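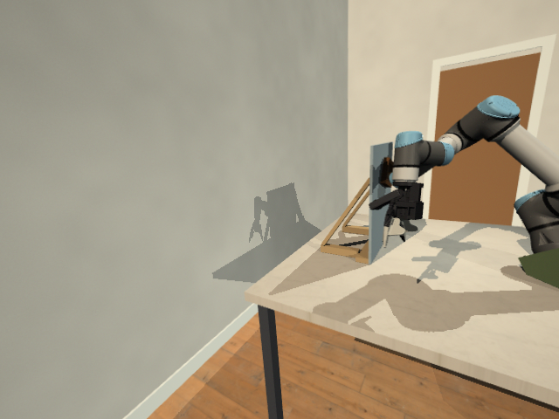 Sim wiping policy gets to the board, then what?
Tidden user, posted 10/02/2021
Arm by an upright panel on a stand, block on its face. My planner log says "contact OK" in all 500 runs. I don't buy it. How do I check?

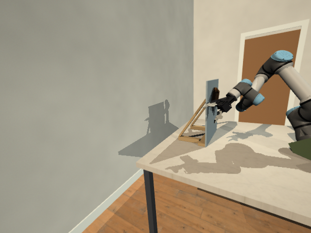
The score comes from Cultico's default reward, so I trust it even less.

Masanobu Nakajima
Log contact force per step and plot 30 runs - not the mean. Then rerun with the shadows off.
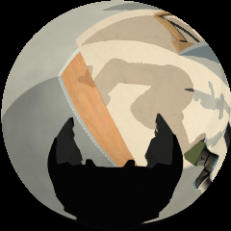
If the result shifts, your vision model is reading shadows.

kamata_fan
just train longer, 3,000 worked for me
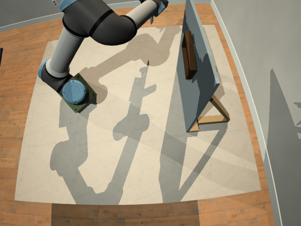
View from over the arm's base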